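A robot arm can learn a job by copying a person. At the Andby workshop, the person holds a pair of handles, and the robot's gripper follows each movement. Working a robot from a distance like this is called remote control, or teleoperation.

One run through the job, from start to finish, is called a demonstration. During each one, the computer stores two things: the pictures from a small camera near the gripper, and the position of every joint in the arm. The Ravn arm has 6 joints.
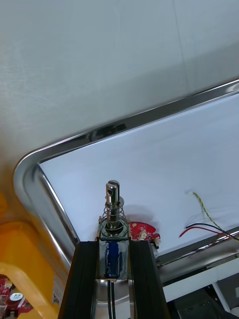 *The gripper with a solenoid between its two black fingers. The coil is wrapped in blue tape, and the spring sits above it.*

A solenoid is a coil of wire that turns electricity into a push or a pull. When current flows, the coil becomes a magnet and moves the metal rod, called a plunger. When the current stops, the spring moves it back.

Small parts are hard to hold by remote control. The person cannot feel the part, so they must watch the camera picture and close the fingers slowly.

Halfdan Mogensen recorded 63 demonstrations of one job. Each lasted 20 seconds. The computer then looked for patterns linking what the camera saw to how the arm moved.

**New word:** *gripper* – the part of a robot that holds things.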